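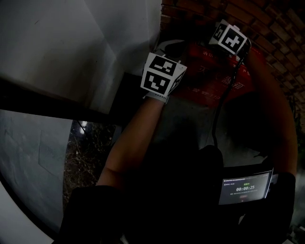 灭火器箱

灭火器箱是安放手提式灭火器的专用箱体，常见于楼道、地下车库、仓库、学校和各类公共建筑。它的用处说起来很朴素：替灭火器挡灰、挡潮、挡磕碰，同时给灭火器一个固定的“家”，让人在慌乱之中也知道该往哪里去找。大多数人每天上下楼都会从它旁边经过，却很少多看一眼，这大概也是许多安全设施共同的命运。

名称

中文里通常叫“灭火器箱”，也有人叫“消防箱”，不过后一种叫法容易与装有水带、水枪和栓口的“消火栓箱”混在一起。两者外观有时相近，里面的东西却很不一样，使用的方法也不同。有些建筑把两者做成上下组合的一体柜，上半部放水带，下半部放灭火器，老住户说起来往往统称“那个红柜子”，倒也没有人会听错。

历史

早期的灭火器多半直接挂在墙上的铁钩上，或者干脆立在墙角。这样做取用方便，毛病也明显：筒体容易生锈，喷管容易被孩子拉扯，清洁时又常被挪到别处，用过拖把之后便忘了放回原位。后来工厂和码头开始用木箱收纳，再往后，薄钢板冲压的箱体逐渐普及，价格便宜，也经得起搬动。

器材商人尤西比奥·卡韦略（Eusebio Cabello）在他的行业回忆录《箱与门》里，用了整整一章来写这段变化。他提到自己早年供职的赫内尔（Hurnel）公司曾接过一笔1,812只箱子的订单，买主是一家内河航运企业，要求箱门在船身摇晃时不会自己弹开，为此工匠们把搭扣改了又改，最后采用的是一种带弹簧的卡舌。书中还附有他本人手绘的搭扣草图，线条粗糙，倒十分可爱，喜欢五金的读者不妨找来翻一翻。

构造

灭火器箱一般由箱体、箱门或箱盖、铰链、搭扣几部分组成，讲究一些的还有垫脚和透气孔。箱体多用薄钢板，表面喷塑；潮湿或有腐蚀性气体的场所会选用不锈钢，也有用玻璃纤维增强塑料的。垫脚看上去不起眼，却能让箱底离开地面，拖地的水不至于长年浸着钢板。南方的梅雨季节里，有没有这几个小垫脚，箱子的寿命差别相当大。

箱内常设隔板或卡槽，防止两具灭火器互相碰撞。最常见的规格放两具，也有单具和多具的。箱门上有时开一扇小窗，便于在不开门的情况下查看压力表，指针是否落在绿色区域，隔着窗就能瞧个大概。

类型

按安放方式，灭火器箱大致可以分为置地型和嵌墙型。置地型直接放在地面上，开启方式又有翻盖式和开门式之分。翻盖式的前板往往能随箱盖一同打开，取筒时不必把灭火器高高提起，对力气小的人比较友善。嵌墙型则埋在墙体里，走廊显得整齐，不占通道，缺点是施工时就得预留洞口，日后想换一个位置便很麻烦。

此外还有一类户外箱，顶部做成斜面以便排水，门缝加橡胶密封条，多见于加油站、露天堆场和公园。格拉顿（Graton）牌的户外箱以加宽的顶檐闻名于爱好者之间，据说有人专门买来放园艺工具，这当然不是厂家的本意。

颜色与标识

红色是最通行的颜色，醒目，也合乎人们对消防器材的印象。箱体正面通常印有“灭火器”字样，有的还加印英文、报警电话和简要的使用步骤。在光线不足的地方，仅靠颜色是不够的，因为红色在昏暗中很快就显得发黑，所以楼梯间和地下空间常在箱体上方另贴发光标志。

关于颜色，设计界也有过一些温和的争论。设计师雅尼克·施特罗贝尔（Jannik Strobel）曾为一座图书馆设计过与墙面同色的浅灰箱体，看上去十分雅致，启用不久便有馆员反映找起来费劲，最后在箱门上加了一道宽宽的红边，两边都还算满意。

设置

灭火器箱应放在明显、便于取用的地方，又不能妨碍人员疏散。走廊拐角、楼梯口和出入口附近都是常用的位置。箱前不宜堆放纸箱、自行车或者花盆，箱门也不应上锁。开门式的箱子还要留意门的开启方向，若是紧贴着栏杆或立柱，门只能开一半，真要用的时候就十分窘迫了。

置地型的箱子容易被人顺手挪动。搬家具的时候推到一边，粉刷墙壁的时候又推到另一边，一来二去便离开了原先的位置。有些物业会在地面上用黄漆画出一个方框，箱子移走后留下一块空当，谁路过都看得出来。

检查与维护

日常检查的内容并不复杂：箱门开关是否顺畅，搭扣有没有锈死，箱体有无变形，里面的灭火器是否齐全，铅封和保险销是否完好，喷管有没有老化开裂。检查完毕后在卡片上签名并写明月份，卡片一般挂在瓶颈上，也有贴在箱盖内侧的。

本尼迪克塔·阿瑟（Benedicta Arthur）所编的《楼宇设施手记》建议，检查时不要只站着看，最好弯下腰，把箱门完全打开，再将灭火器提出来掂一掂。她在书里记过一栋有8层的公寓，全楼的箱子从外面看都很光鲜，打开之后却在2只箱子里发现了雨伞、旧报纸，还有一双拖鞋。书中还说，给铰链上油以每年六月为宜，赶在最潮湿的日子到来以前做完。不同地方的气候不一样，读者自可斟酌。

箱体若出现锈斑，轻微的可以打磨后补漆，锈穿的则应更换。补漆时需把印字遮好，不然“灭火器”三个字缺了一半，看着总归别扭。

收藏与文化

或许有人会觉得意外，灭火器箱也有自己的收藏者。查伦·盖卡拉（Charoen Kaewkla）收集旧箱已将近30年，藏品以带铸铁搭扣和手写字样的老式箱为主，其中几只出自早已停业的尼亚尔科（Nyarko）工场。他最看重的并不是品相，一只箱子若还留着当年的检查卡，哪怕漆皮剥落，也会被他摆在架子的正中。

在影视作品里，灭火器箱多半只是走廊布景的一部分。阿科尔戈（Nhyira Akolgo）的短篇小说《三楼的红箱子》算是少有的例外，故事讲两户邻居把它当作临时信箱，互相留了许多年的字条，后来楼道翻修，换上了嵌墙型的新箱，字条便改为夹在门缝里。

参见

灭火器
消火栓箱
疏散指示标志
建筑防火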